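We've got our spring race set: the Altard Distance Race, out of Trenton, next May. It's 6 miles, and I'm already nervous (and so excited!).

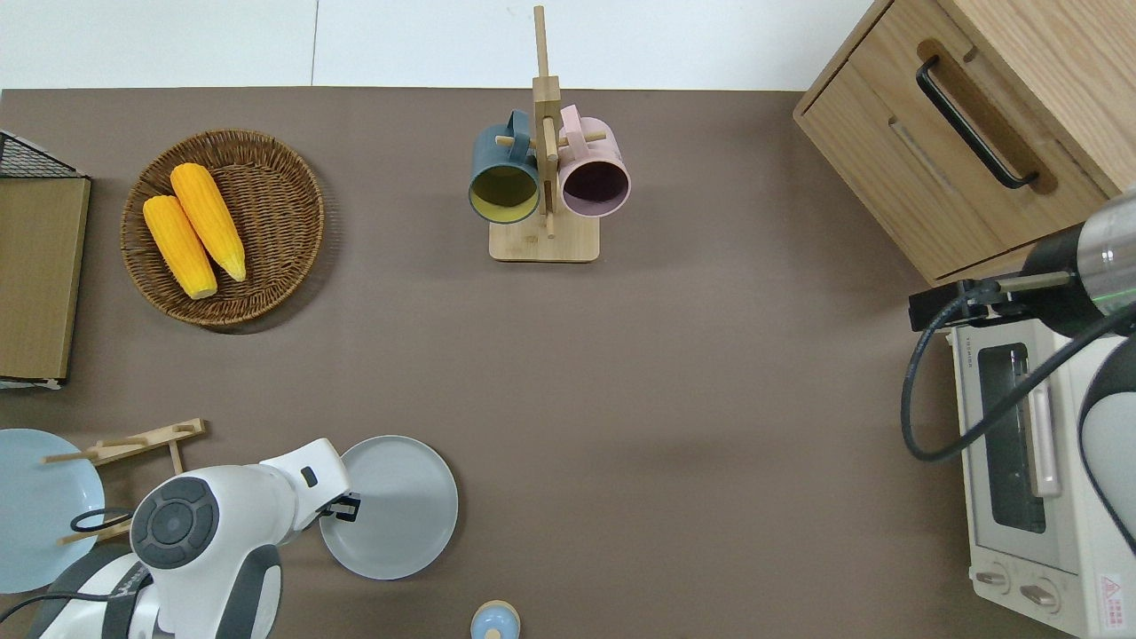

## Getting in

Fotex is handling sign-ups, and there's room for 300 paddlers. More than 249 raced last time, so I wouldn't wait. Both our crews are going,
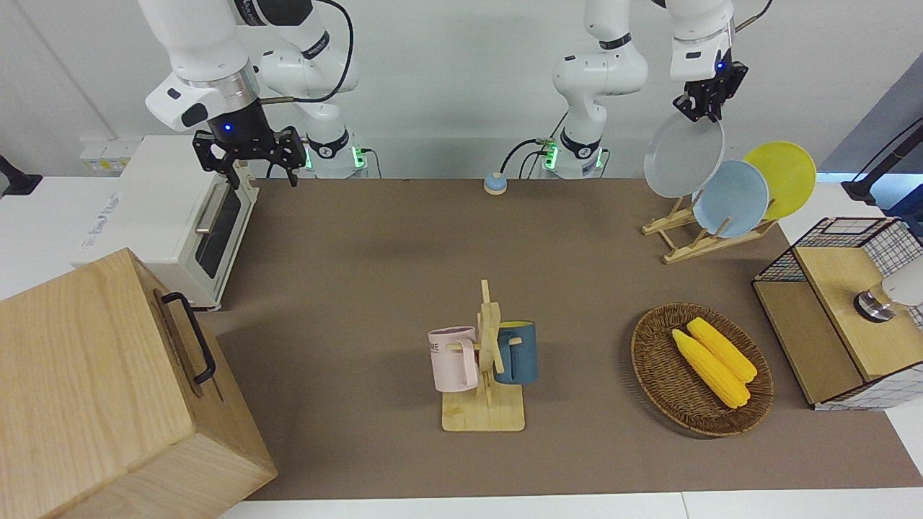 and I'd love to fill 2 more seats in the mixed boat before winter practice starts.
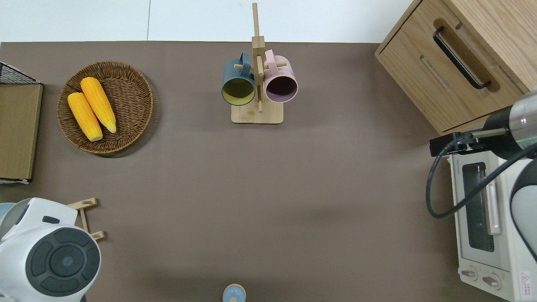

## After the race

We're eating at Phùng again! I'm still thinking about the noodles. Tell me if you're coming so I can save you a chair.
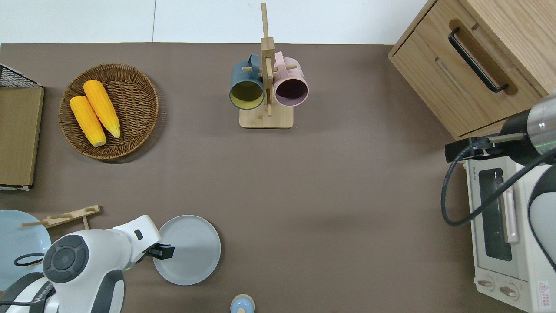 *Two cobs of corn in a woven basket*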